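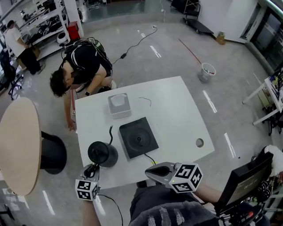
Gooseneck kettle, off its base.

Local Patch Recording > Identification and Records
Thread: Meadow pipit or tree pipit, silent bird, Cluvton reservoir
May 2023

siltmargin
Looking for opinions on a pipit from the north bank at Cluvton. Watched through a 60 mm scope for long enough to take notes, then it dropped behind the dam wall and I lost it. It did not call at any point, on the ground or in flight.

Notes as written at the time:
Upperparts olive-brown, streaked. Rump looked plain.
Breast streaks bold, flank streaks much finer.
Bill fairly stout at the base, pinkish lower mandible.
Legs pink. Hind claw not seen, grass too long.
Supercilium clear behind the eye, weaker in front.
Walked slowly and pumped its tail gently when it stopped.

I have it down as tree pipit. The site has 2 previous records, both in autumn and both calling birds. I would like to know whether the notes are good enough before I send it in.

wrackline
The flank streaking is the best thing in there. On meadow pipit the streaks stay much the same width from the breast down the flanks. A clear change from heavy to hairline is right for tree. I'd accept it.

Olel_ringer
I would be more careful. Flank streaking varies in meadow pipit and depends a good deal on how the feathers are lying. A bird sitting fluffed up in a cold wind can look finely streaked when it isn't. Rump is no help either, as both species are more or less plain there. Leg colour overlaps. What you need is the hind claw, short and curved on tree, long and fairly straight on meadow, and that is the one thing you didn't see.

siltmargin
Agreed on the claw. The bird was not fluffed up though. It was feeding the whole time and looked sleek. Wind was light.

wrackline
Olel_ringer, you are asking for an in-hand standard for a field record. Most tree pipits on passage are not seen down to the claw. The claw supports the rest, it doesn't replace it.

Olel_ringer
Most tree pipits on passage are identified on call. Take away the call and the standard has to go up somewhere else. I have handled a lot of meadow pipits at Olel and there are always a few with strong bills and fine flanks. If you put one of those on a bank at scope range with no call, I think half this forum would write down tree pipit.

dunlin_dave
What about the behaviour? A slow walk with tail pumping is nothing like the meadow pipits on my patch, which creep about and jerk around all over the place. Also where did it go when flushed? Tree pipits usually make for a tree, hence the name.

siltmargin
It wasn't flushed. It flew low along the bank of its own accord and went behind the wall. There are willows at that end but I did not see it land. Flight looked fairly steady, but I only had it for a short distance and wouldn't lean on that.

Danent_gulls
Date and habitat are worth something too. The breeding meadow pipits are back on the moor well before this, and the north bank at Cluvton is short of anything they would want to nest in. At Danent we log up to 300 meadow pipits on a good spring morning early in the season and almost none by now. A lone pipit on a reservoir bank at this date is more likely to be tree than it would have been a few weeks ago.

Olel_ringer
More likely, yes. That tells you how hard to look. It doesn't go on the form as a feature. Danent is also a coastal watchpoint and Cluvton is inland, so I'm not sure the pattern carries over.

Danent_gulls
Fair point about inland. I still think it is odd to ignore the date altogether when we use it for everything else. Nobody asks for a wing formula on a willow warbler in spring if the legs and face fit.

wrackline
Can I ask about the face? The original notes mention the supercilium but not the eye-ring. Meadow usually shows a fairly obvious pale eye-ring and a plain, open expression. Tree tends to have a faint dark line through the lores and a more marked face altogether.

siltmargin
I have a small sketch in the notebook, done before I looked anything up. It shows a thin dark line from bill to eye and no eye-ring. I didn't write it in the text notes. I can scan the page if that is useful.

wrackline
Send the sketch with the form. A drawing made on the spot is worth more than another paragraph.

Olel_ringer
That helps. It moves me from no to probable. I would still not put it through as certain.

Sachdeva_county
I do the first pass on pipit records for the area. The county database has over 3,000 meadow pipit entries and a very thin set of tree pipits away from the breeding woods, so silent birds do get looked at. Please send the original notes unedited, the sketch, the distance and the light direction. Leave the claw as "not seen". It will go round with the spring batch in July and may come back as "pipit sp.", in which case keep your notes anyway.

siltmargin
Thanks. Distance was paced out afterwards and is in the notebook, light was from behind me. Will send it all tonight.

dunlin_dave
Is the path past the dam wall open again? Last time I tried it was fenced off at the valve house.

siltmargin
Open as far as the willows. The gate beyond that is still locked.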